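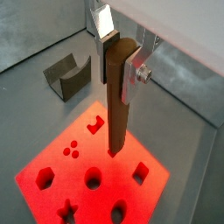
Peg and shape board, demonstration station, Judar open day.

Arranging a school visit to a robotics open day: what should be settled in advance?

Posted by Anneli Ahonen, October 29, 2025

I coordinate outside visits for the upper grades at a public middle school. Our school has been offered a place at the next open day held by Judar, the automation training center on Wainwright Street, and the date proposed to us is in February. The group would consist of 35 students. I attended this fall's open day on my own in order to assess whether the visit would be suitable, and I took the photograph shown with this post at the station where a robot arm places pegs into a red board with holes of various shapes.

The demonstration was of clear interest, but I left with several concerns. The work takes place inside a low gray enclosure, and visitors standing in the second row had difficulty following it. The presenter spoke for some time about tolerances, and I doubt that students of twelve or thirteen would have followed that portion. I would be grateful for advice from members who have taken groups to events of this kind. In particular, I wish to know how large a group may reasonably be at one station, whether the center will adapt its presentation on request, and what preparation in the classroom has proved worthwhile.

Ladi Ogundipe

I have accompanied groups to Judar on two occasions and can answer most of these points.

The group must be divided. We asked for the class to be split between the peg station and the Ronora conveyor line in the adjoining hall, with the halves changing places midway through the visit. Even then, the students at the peg station had to be brought forward in small numbers. Please raise this in your first letter to the center. Requests made on the morning of the visit cannot always be met, as the presenters are assigned to fixed stations.

The center will also adapt its presentation. Ask that the presenter begin with the task itself and leave the technical portion for the end. When this was done for us, the presenter held the arm with the peg above the board and invited the students to say which opening it was meant for, and what would happen if it came down slightly to one side. In your photograph the tip of the peg is directly over a small hole near the middle of the board, and that is a good moment at which to stop and take questions. Several of our students had assumed that a robot would find such a task easy. The discussion of alignment that followed was the most useful part of the day.

For classroom preparation, we used an ordinary shape-sorting toy. Students worked in pairs. One wore a blindfold and held the piece, and the other gave spoken directions only. They were then asked to write out the directions as a numbered procedure. It occupied one class period and required nothing that the school did not already own. I would suggest a board with some variety in it. The one at the center has a star, a hexagon and a rectangle as well as round and oval holes, and students who had practiced with more than circles asked better questions about turning a piece before lowering it.

Please note that the center requires a signed permission form for each student, and that its own form must be used. A district form was not accepted from us.

Godfrey Urio

Parking for buses is at the rear of the building, not on Wainwright Street. The building dates from 1930 and the front entrance has steps, so use the rear door if anyone in your group needs level access.

Ashley Sedgwick

We did not visit Judar but went to the Jostedora demonstration day, which I understand is similar. It was satisfactory. The students liked the larger machines best. I would recommend bringing lunch, as the cafeteria was closed to school groups. I do not know whether the same applies at Judar, and you may wish to ask Maureen Dawber, who handles school bookings there.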